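Home | Notebook | Builds | Tools | Archive

Netcode bench, build 242
Posted in March by the Brillitz lab desk
3 comments | 11 shares

Picked up again at 9:40. The question is still why the fighter prototype drops inputs in rollback when one side runs the Konder overlay. Two machines on the bench switch, both on build 242, overlay off on A and on for B.

First pass, no added delay. 200 rounds by script, no desyncs. Input log on B matches A frame for frame. Same result as last month, so the base case has not moved.

Second pass, delay raised in steps with the Endeck shaper. Clean up to the sixth step. On the seventh, B starts to lose the release half of a charge input. The press arrives, the release is in the send buffer, and the resimulated frame has the button still held. Characters end up stuck in block. Players in the open test described this as "sticky guard" and blamed their pads. The pads are fine, since scripted input shows the same thing.

Turned off the overlay on B and ran the seventh step again. Gone. Turned it back on with chat hidden — still there. So drawing the chat window has no part in it. The overlay hook itself is the suspect, probably the point where it reads the input queue before the sim does.
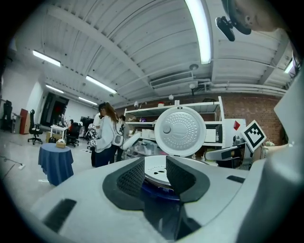
White domed lid and hand-held gripper.

Checked the order of calls in the Amano wrapper. The overlay polls on the render tick and clears the edge flags when it is done. On a normal frame the sim has already copied them. During a long rollback the render tick can get in first, and the copy comes up empty. That fits the release getting lost. It does not explain why the press survives, unless the press is rebuilt from the held state. Need to read that part again.

Quick patch: overlay gets its own copy of the queue and no write access. Ran 600 rounds at the seventh step, overlay on. No stuck guard. Frame time on B is a little higher in training mode with hitboxes shown, same as before elsewhere. Have not looked into it.

Wanted 700 rounds for the record, but the logger filled the disk and stopped the script. Logs moved to the shared drive under konder-hook. The last file is short, do not use it for timing.

To do:
- rerun with overlay on both sides
- same test with spectators joined
- ask the tools group if anything else clears edge flags
- patch is local only, keep it out of the open test build until the spectator run is in

Shaper left on step seven. Reset it before using the bench for anything else.

Previous entry | Next entry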